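Textiles and Household Care, Unit 3
Handout: Fibres, water and washing

Tarkbridge Evening Courses

Contents of this handout: what a fibre is, how fibres take up water, microfibre cloth, washing and drying, shedding. Read it before the practical session. The burn test is covered in the next unit.

1. Fibre, yarn, fabric

A fibre is a long thin strand. Fibres are twisted or laid together to make yarn, and yarn is woven or knitted to make fabric. Felt is the exception in this course, as it is made straight from fibre with no yarn stage.

Natural fibres come from plants (cotton, linen, hemp) or animals (wool, silk). Man-made fibres fall into two groups. Viscose and its relatives start as wood pulp, which is dissolved and then pushed through small holes to form threads. Polyester, nylon and acrylic are made from oil. Students often put viscose in the wrong group. It is man-made but it is not a plastic.

2. How fibres take up water

There are two separate things to keep apart.

Absorption: water goes into the fibre itself. Cotton does this well. The fibre swells, and a cotton cloth can feel dry to the hand while still holding a fair amount of moisture. Wool also absorbs, though its outer surface sheds drops at first.

Wicking: water moves along the narrow gaps between fibres. The fibre need not take in any water. Polyester absorbs very little, but a polyester sports shirt can wick well if the yarn is made for it.

A towel needs both a place to hold water and a way to move it off the skin. In terry cloth the loops do most of this work. Longer loops hold more water and take longer to dry.

Weight of cloth is given in grams per square metre (gsm). A sample weighing 9 grams and measuring 10 cm by 10 cm is 900 gsm, as there are 100 such squares in a square metre. That is a very heavy bath towel. Work the sum for your own samples and write the answer in column two of the sheet.

3. Microfibre

Microfibre is usually polyester, often mixed with nylon. Each filament is finer than silk. In many cleaning cloths the filaments are also split during finishing, giving a wedge shape in cross-section. The split filaments leave a great many small gaps, and these hold water and pick up dust and grease.

Microfibre towels dry quickly because the water is held between the filaments and not inside them. Some people find that the split ends catch on rough skin.

4. Washing

Read the care label first. The tub symbol gives the highest wash temperature. One bar under the tub means a reduced spin, and two bars mean a gentle cycle.

Cotton towels: warm or hot wash, room in the drum, no softener or very little. Softener leaves a coating on the loops and lowers absorbency.

Microfibre: warm wash, no softener, no bleach. Keep it away from cotton towels, as it collects their lint. High heat in the dryer can damage the filaments.

Wool: cool wash with a wool detergent, very little rubbing. Heat, moisture and movement together cause felting, and felting can't be undone.

5. Shedding

All fabrics lose fibre in the wash. Cotton and wool fragments break down in time. Polyester fragments last far longer, and some pass through water treatment into rivers. Full loads and cooler, shorter washes reduce the loss.

6. For the practical

Bring two dry pieces of cloth of different fibre, each at least 10 cm square. Cut a strip from each, hang it with the lower end in coloured water and mark the height of the water after 3 minutes. Weigh the remaining piece dry, soak it, let it drip, and weigh it again. Record the room temperature (some 19 degrees is usual in the workroom).

Questions on this handout can be left on the course page.
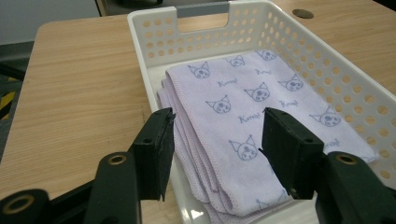

Bélanger: In section 4 you say no softener on towels, but ours come out stiff as a board when they're dried on the line. Would a bit of white vinegar in the rinse do the same harm, or is it all right for cotton? I'd also like to know whether the strip in the wicking test should be cut along the warp or across it.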